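Student manipulation project at Hoani closes first term with block-sorting benchmark

May 2020

The robotics project class at Hoani technical college has completed the first stage of its tabletop manipulation course. Students were asked to program a single arm to locate small plastic shapes on a wooden board, push or lift them to assigned positions, and record the result of every attempt. The class has named its control program Vavska.

The course is in its first year. It replaces an older unit in which students wrote motion programs for a simulated arm and submitted the code for grading. Under the new format, a program is graded on the physical bench only. A run that works in simulation and fails on the board receives no credit, although students may submit the simulation log as part of their written report.

The class is divided into teams, each responsible for one part of the software. The division is calibration, detection, path planning and logging. Teams exchange code through a shared repository and may not change another team's module without a written request. According to the course outline, most of the delays in the first weeks came from mismatched units. The detection module reported positions in millimeters and the planner expected meters, and the error was found after the arm refused a series of commands as out of reach.

Calibration uses a square printed marker fixed to the bench beyond the corner of the board. The program finds the marker, computes the pose of the bench relative to the camera, and converts all later detections to bench coordinates. The board itself is fastened to the perforated bench top and is not moved between runs. Teams are required to repeat the calibration at the start of each session and to store the residual error with the date of the run. A session with a residual above the limit set by the instructor is discarded.

Detection was done in two steps. A color filter separates the blocks from the board, and a contour test then assigns each region to a shape class. Stars were the most reliable class. The contour test had more trouble telling a hexagon from a cylinder when the block was seen from a low angle, and one team added a check on the number of straight edges along the top face. Blocks standing close together were often merged into one region. The current version handles a pair of touching blocks if the colors differ and fails if they match.

The benchmark consists of 300 runs. Each run begins with blocks placed by hand from a printed layout sheet, so that every team faces the same starting positions. The program is given a target shape and color and has up to 9 seconds to bring the tool to it and complete the move. A run counts as passed if the correct block reaches the target area and no other block leaves the board. In the final benchmark, 184 runs were passed.

Most of the failed runs fell into two groups. In the first, the tool came down beside the correct block and touched a neighbor on the way. In the second, the arm itself covered part of the layout, and the detection module lost a block that had been found a moment earlier.
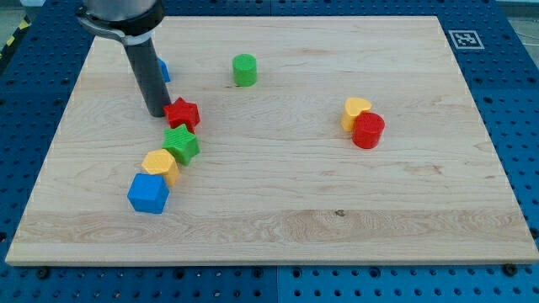 The planning team has proposed a change for the second stage. The program would keep the last confirmed position of every block in memory and treat a block as present until the camera has a clear view of its position again. A short test on recorded data gave fewer lost detections, but the memory also kept blocks that had been knocked away, and the arm then moved to a point where there was nothing to push. The team is working on a rule for dropping old positions after contact.

The tool approach will also be revised. At present the arm descends vertically at a fixed distance from the center of the target, on the side opposite the direction of the push. The revised version will compare several descent points and choose the one with the most clearance from neighboring blocks. Tool speed near the board will be reduced for crowded layouts, which may require a longer time limit.

Funding for replacement parts was provided by Grateck, a local supplier of machine components. The layout sheets, the scoring script and the complete run logs will be posted on the course page after the written reports have been graded. Other schools may use them without charge. Questions about bench dimensions and mounting hardware should be sent to the department office.

The second stage will add stacking tasks and a short competition with the student club at Fliltlow, which is building its own bench to the same plan. Both groups will run the same layouts, and each will score the other's logs.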